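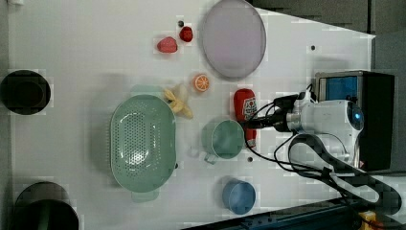
Dînette Justberg, avis après 3 semaines

Achetée chez Curine, à Tranville, un lundi soir juste avant la fermeture. Donc pas choisie longtemps. 24 euros, deux sachets dans un carton, la vaisselle d'un côté, les aliments de l'autre.

Le bon d'abord. Les couleurs. Vert menthe, lavande, bleu clair, ça change du rose fluo et du rouge pompier. L'assiette est grande, vraiment grande pour une dînette, on y pose un repas entier et ça ne dégringole pas. Ma fille y met tout, même ses chaussettes.

La passoire : pièce préférée de la maison. Ovale, plein de petits trous, une patte plate à chaque bout pour la tenir. Sert dans le bain, dans le bac à sable, sur la tête. Toujours pas fendue. Un coup sous le robinet et c'est reparti, par contre le sable reste dans les trous, prévoir une vieille brosse à dents.

Les aliments, c'est plus inégal. Banane à moitié épluchée très réussie, la rondelle d'orange aussi avec ses quartiers dessinés. Les fraises bof, une grosse et une petite, pas le même rouge, on dirait qu'elles viennent de deux boites différentes. La petite a déjà passé deux jours sous le canapé. Pour les moins de 3 ans je la mettrais de coté, à vous de voir.

La bouteille de ketchup : gros succès. Étiquette blanche, emblème rouge, elle va sur tout, y compris les fraises. Le bouchon ne s'ouvre pas chez nous, grosse déception le premier jour, oubliée le lendemain.

Moins bien : la tasse verte a une anse, le gobelet bleu non. Disputes garanties si vous avez deux enfants, tout le monde veut la verte. J'aurais préféré deux pareilles. Pas de couverts non plus dans la nôtre, on a pris des petites cuillères du tiroir.

Rangement, rien de prévu. Le carton s'est déchiré tout de suite. On met les petites choses dans la passoire, la passoire sur l'assiette, et hop sur l'étagère.

Comparée à la Juhász de ma sœur : la Juhász est plus lourde, mieux finie, mais presque 2 fois plus chère et les assiettes sont minuscules. Pour jouer par terre tous les jours je reprendrais la Justberg. Pour offrir, j'hésite encore.

Bianka Pintér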